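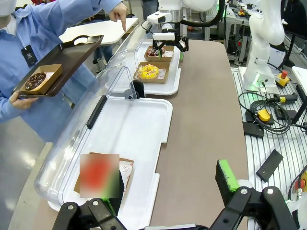
Flusier counter-serving arms: review after a long trial
Jan 28, 2020
Reviewed by Delali Annan

I run the numbers for Kultstead, a small chain of bakery counters, and I was asked whether we should put robot arms behind the glass. The Flusier package has been doing the rounds at trade shows and our operations lead, Rodrigo Palacios, had seen it and come back keen. I had not seen it and was not keen. We agreed to a paid trial, and I agreed to write it up with the costs in, as most of the reviews I found had left them out.

What you pay for

The package is arms, grippers, a camera for each arm, stop buttons and a handheld controller. It does not include the rail platform, which is aluminium extrusion and which you will be told is "standard". It is standard in the sense that anybody can sell it to you. Ours was quoted separately, as were the fixing plates, and the first delivery of plates had to be sorted through to find any that fitted. Get the platform and the plates written into the main quote, with sizes.

Training was another line. So was a site visit. Jae-hoon Won at Segura, who supplied us, was straight about all this when I asked, but I did have to ask. If you only read the brochure you will budget for perhaps half of it.

How it does with doughnuts

Better than I thought it would, within limits. Our boxes are open kraft-paper ones with a liner, one doughnut in each, and the arm is meant to pick from the trays under the acrylic hood and pass things across to whoever is holding the serving tray. A box is a decent thing to grip. It has sides. The small soft pads on the fingers come as part of the kit and they wear, so price the spares. We went through 3 sets.

The trouble is everything around the grip. The hood has to be the right height for an arm to get under without knocking it, and ours is a curved one bought for people with elbows. Two of our counters have the older, lower hood and would need new ones. That went into my sheet as a building cost, and Rodrigo and I had a long talk about whether it belonged there. I still say it does.

Boxes also have to sit where the arm expects them. Staff at a busy counter put boxes down wherever there is room. Zane Kļaviņa, who ran most of our shifts with it, spent a good part of each one pointing at things and moving them over a bit. She was patient about it. I timed her all the same, and that time is in the sheet too.

Sprinkles get into the liners and onto the worktop and from there onto the finger pads. Wipe-down is quick but has to be done. The manual's cleaning page is short and doesn't mention sugar.

Floor space

Look hard at this before anything else. The platform takes up counter you are already using, then there are the cables, which are thick and need a clear loop to move in, and somewhere to put the controller so it isn't lying on the rails. The stop buttons want to be within reach of whoever is standing there. In our smallest shop I couldn't make it fit on paper at all.

Running hours

We logged 336 hours. I won't give a pick rate, as the supplier changed settings twice during the trial and I don't trust an average across that. Ask for a trial where the settings are left alone for the last stretch.

Compared with the other quote

Fostine offered a single-arm set-up for less money. Yolanda Bustamante went through both contracts for us and preferred theirs on service: a named engineer, and call-outs capped in price. Flusier's support is fine by phone, but a visit took almost 4 days to arrange and the cost of it was open-ended. The second arm is nice to watch. I couldn't find enough work for it at a counter our size.

Would I buy it?

Not at this price, and not for all sites. I've put one unit in the plan for March, leased, at the shop with the tallest hood and the longest counter, with the platform, spares and training inside the monthly figure. If Flusier won't agree to that we'll go back to Fostine.

Score: 2 out of 5. It would be a point higher with an honest quote.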